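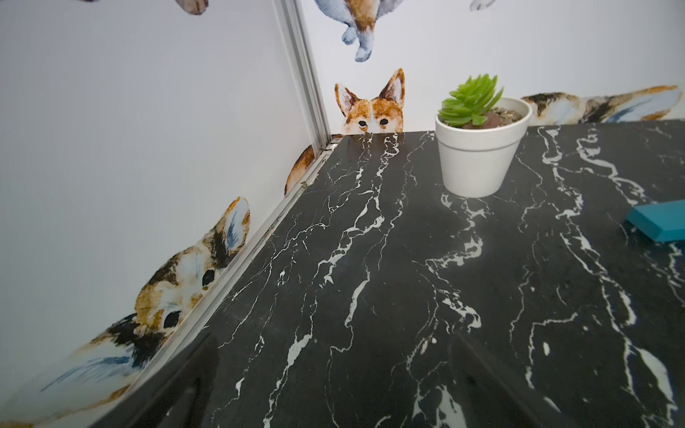
Thilini Wickramasinghe wants to know why I keep blaming the camera when the wrist joint has 4 screws that have never seen a torque driver. Fair question, and it got me off the chair. She was right about two of them!

15 February 2025, Fernance cell, wrist service.

Pulled the camera bracket and the gripper together, which I should have done last month. Two of the bracket screws turned with finger pressure. Cleaned the threads, a dab of medium threadlocker on each, tightened crosswise in two passes. Then the fun part — the cable. The outer jacket had a shiny spot right where it bends past the last joint, so I rerouted it with a bigger loop and put in a fresh strap from the Trimitwood box (the wide ones, please don't use the thin ones here).

Checked the view afterward with the usual tabletop, the black marble one. All those thin white veins make it a lovely surface for focus work, and the little succulent in the white pot gives me an upright edge to line up on. The teal block is just in at the far right. I left the exposure alone. The polish does pick up some gleam, so whoever does calibration should watch for false corners in the veining.

New hand-eye calibration: 14 poses, saved as set 228. I threw out the old set on purpose, don't go looking for it. The residual came down a lot and I did a small dance about it.

Grease on the gripper slide was due as well. The counter is over 1,000 cycles since the last time. Wiped the rails, thin film of the Rostus stuff, ran it open and closed until it sounded even. Such a nice quiet sound when it's right!

Still open:
Jacobs connector on the camera lead feels a bit loose in its latch. Spare is in the second drawer.
Recheck the bracket screws in March, with the driver, and write the numbers down.
Home position label is peeling again.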